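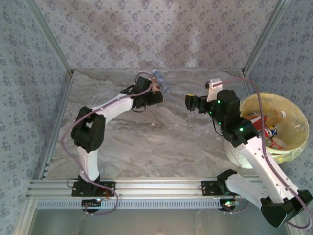

Tolera Nigatu asked under my last post why Kakbridge plans both arms in one 12-dimensional space when two separate planners would be faster. Fair question, longer answer than fits in a reply, so a thread.

We did run two planners. Each arm treated the other as a moving obstacle and replanned when the predicted overlap got too small. With both grippers working near the middle of the table, they replanned against each other until one timed out.

Priority ordering (left plans first, right plans around it) stops the oscillation. It also makes the right arm wait on motions that a small detour on the left would have made unnecessary.

Joint planning, six joints per arm. RRT-Connect, capped at 2000 iterations. If it hits the cap we fall back to priority ordering and log the request. Fallbacks are nearly all goals where both wrists end up close together.

Collision model: capsules for the links, a box for each gripper. The cables are not modeled as cables. We inflate the upper link capsules by 30 mm. Crude, and it rejects some valid poses near the elbow.

Abrehet Negussie wrote the self-collision filter. Link pairs that can never touch are dropped at load time, which leaves 34 pairs to check per state. Before that, checking took most of the planning budget.

Time parameterization runs after the path is found, on both arms together. If you retime each arm separately, the path you checked is no longer the path you execute. We shipped that bug in November. Dagim Gebru found it by replaying logs against the checker.

Controller side: one clock, one trajectory buffer, both arms. If either arm exceeds its tracking error limit, both hold position. Holding only the faulted arm puts you outside the checked path again.

Still open: bottle in the gripper. We attach the object to the collision model on grasp, using the pose estimate from before contact. If it shifts in the fingers, the model is stale. Brenda Quezada has a branch that re-estimates after closing. Not merged.

Config format changed in this release. Old files load with a warning, and the per-arm timeout field is ignored.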